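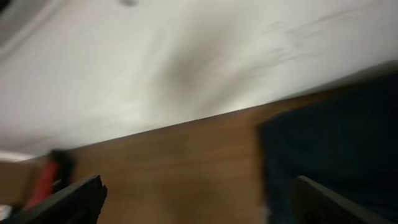
The Other Net

The handball club had been promised the gym from four to six, but the volleyball people had a way of staying on, and so for most of that spring the handball club practiced in the hallway outside, bouncing passes off the trophy case until somebody from the front office came and asked them, very kindly, to stop.

There were nine of them then. You need seven to play, so nine was plenty, as long as the twins didn't have orchestra and the goalkeeper's mother could spare the car. The goalkeeper was a big, gentle girl who had come over from the swim team with bad shoulders, and she flinched at every shot and stopped most of them anyway. I loved her for that. I was supposed to be coaching, which meant I had read the rule book twice and owned a whistle.

We had one opponent within driving distance, a club team out of Garkero, 30 miles up the river road, and we had lost to them every time we'd met. The last time it was by 12, and their coach, who was a decent man, told his players in the second half to shoot only with their wrong hands. We still couldn't keep up. On the ride home the whole van sang, I remember, loud and badly, all the way past the Chávez bakery with its sign lit up, and I drove along wondering what on earth they had to sing about.

Then in May the twins' aunt, who worked the register at Pleltinetti Sporting Goods, got us a real set of jerseys that another school had ordered and never picked up. They were a shade of green I can only call pond. The numbers ran up to 20, with a few missing, and across the front was the word UDANCE, which was some kind of sponsor, I suppose, or a studio. The girls put them on over their sweatshirts and went quiet and stood a little straighter, and then they all started talking at once about who got which number.

We played Garkero again that Saturday, at home, with the volleyball net rolled back against the wall and maybe two dozen parents on the bleachers (one of them had brought a cowbell, bless her). I won't pretend it was pretty. We threw the ball out of bounds so often that the referee gave up jogging after it. But our smallest player, a freshman who until then had mostly asked me what time we'd be done, found out that morning that she could jump. She went up from the left corner with her knees tucked and seemed to stay there long enough to think it over, and then the ball was in the net and she was lying on the floor laughing.

She did it 4 times. We lost by two.

Their coach walked over afterward and shook my hand and asked where I'd been hiding her, and I said in the hallway, mostly. He thought I was joking. Behind him the girls had sat down in a heap by the goal, eating orange slices out of a grocery bag, and the goalkeeper was holding up her forearms so everyone could admire the red marks.

The volleyball people were waiting at the door by then with their bags on their shoulders. I told them we'd be a few more minutes.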